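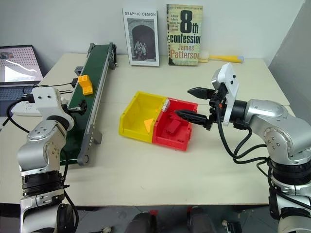 H. Mohmand

Things that stick, drip and squeak

Our house was built in 1928 and has been coming apart at a dignified pace ever since. What follows is the running list of small repairs and bits of upkeep that have worked here, in the order I remembered them. Anything involving mains wiring, gas or a ladder longer than I am, I pay for.

Drawers that won't

A wooden drawer that jams every February and glides about all summer has swollen with the damp. Leave the plane in the shed. Take the drawer out, empty it (you will find the tape measure you replaced) and look for shiny patches along the bottom edges of the sides. Those are the bits that rub. Go over them with a plain white candle, pressing hard, then do the runners inside the cabinet. If it still catches, a few strokes of fine sandpaper on the shiny patches and then more candle. Coloured candles work just as well until the day you notice a red smear on your best tea towels.

Spray oil on wooden runners is a mistake I have made for you. It soaks in, gathers fluff and turns into a sort of brown felt.

The bits drawer

Every household has one and every household believes it can be tidied. I have lowered my sights. Mine is now two tubs standing side by side, one for things I can name and one for things I can't. Screws, picture hooks and fuses go in the first. The second has small plastic feet, mystery brackets and a key to something in Drinasness, where we rented a cottage years ago and evidently left with a souvenir.

Once a year I tip the second tub out on a pale towel, where the dark bits show up, and throw away whatever has been there since the last time. The missing part for the curtain rail will then be needed within the week, so buy the spare beforehand.

Jam jars look charming for screws and are fine on a shelf. On a bench they have a life expectancy of one elbow. Old margarine tubs are ugly and bounce.

Stiff jars

Tap the edge of the lid against the worktop in a few places, turning as you go, until the seal gives. Rubber gloves for grip. The blunt tip of a teaspoon under the rim will let the air in with a small pop. Running the lid under hot water works too, though you then have a jar that is stuck and wet.

Honey and treacle lids want wiping before they go back on. I know this, and write it down in the hope that I'll start doing it.

Limescale

The water round here could be used for building. For the kettle: equal parts white vinegar and water, enough to cover the element, bring it nearly to the boil, switch off, leave it for 20 minutes and rinse until it stops smelling like a chip shop. Boil a kettle of clean water and pour it away before anyone makes tea. Tell people. Put a note on it. I didn't, and I still hear about it at Christmas.

For tap spouts, soak a cloth in vinegar, wrap it round, hold it on with an elastic band and go and do something else for an hour. Keep vinegar off marble and limestone, which it eats, and don't leave it sitting on gold or brass finishes. Never use it with bleach in the same basin or on the same afternoon. The fumes are properly dangerous.

The slow basin

Before buying anything with a skull on the label, take the plug out and look down the hole with a torch. What you see will be hair. A cheap plastic strip with barbs on it will bring the lot up in one revolting piece. If the basin is still slow, put a bucket under the trap, unscrew it by hand and clean it in a different sink.

People forget the second half of that sentence. They empty the bucket into the basin they have just taken the trap off, with their slippers underneath.

Chemical unblockers come last, if at all, and if you have used one, leave the trap well alone.

Squeaky hinges

A smear of petroleum jelly on the hinge pin lasts longer than a squirt of anything. Do one hinge at a time so that the door stays where it is. Tap the pin up with a nail and a hammer, wipe off the black muck, grease it, drop it back and open and shut the door until you are asked to stop.

Leave one door squeaking if you have teenagers. Ours is the one nearest the biscuit cupboard.

Chairs that rock

Four legs, uneven floor. Turn the chair round before you blame it, and try it in another room. If it rocks everywhere, glue a thin felt pad to the short leg and live with it. Sawing a little off the long one is how footstools are made.

If the joints are loose, glue squeezed round the outside does nothing apart from look sad. The joint has to come apart, the old glue has to be scraped off and fresh wood glue brushed on both faces. Then wind a length of rope round the legs, put a stick through it and twist until it is tight. Stand the chair on a flat surface while it sets, or you will have a firm chair that rocks.

Touching up paint

Write the colour on the back of the light switch cover when you have it off for painting, with the power off at the board. Ours says "hall, 534", which was very efficient of somebody and would be more so if we knew which firm's 534. Write the maker as well.

Decant leftover paint into a small clean jar, filled nearly to the top so that there is little air to make a skin. Dab it on with a bit of sponge instead of a brush, as a brush leaves marks that catch the light. Do it in daylight. I once matched the landing by lamplight and for two years we had what visitors took to be a map of Norway.

Sticky labels

Warm the label with a hairdryer and peel slowly from a corner. Rub what's left with cooking oil, wait, wipe it off and wash in hot soapy water. It works on glass and most plastics. On bare wood or books the oil will leave a worse mark than the label did, so use a clean pencil rubber there and put the radio on.

Knives

A blunt knife slips, and it slips in your direction. A few strokes on a steel before you start cooking will keep a decent edge going. For a knife that has gone past that, a whetstone is the thing, and for most of us so is a person with a whetstone. I take ours to the market and pay for them to be done while I buy cheese.

The underside of a china mug has a rough unglazed ring that will do at a pinch. Pull the blade across it gently, same angle each side. It makes a noise that clears the kitchen, which can be handy at Christmas.

Don't put good knives in the dishwasher. Don't put them loose in the bits drawer either. There is a plaster in mine for a reason.

Tools worth having

You can look after most of a house with nine things: a claw hammer, two screwdrivers (one of each sort), an adjustable spanner, pliers, a tape measure, a small spirit level, a junior hacksaw and a torch. Buy the screwdrivers new and buy decent ones, since cheap tips chew up the screw heads and then you need a tenth thing to get the screws out.

Paint the handles, or wind a strip of bright tape round them. A yellow handle can be found in long grass, and it is harder to lend one and forget it was yours.

Wipe tools before they go away and drop a stick of blackboard chalk in the box to take up the damp. Change the chalk when you think of it.

Jobs I have given up on

The back gate. The smell in the airing cupboard, which comes and goes. Re-grouting, which I did once, on my knees, over a bank holiday, and which looks exactly as it did before. The loose floorboard outside the bathroom has been screwed down, packed, dusted with talc and sworn at. It still creaks at three in the morning and at no other time. If anyone has cured one of these without lifting the carpet, the comments are open.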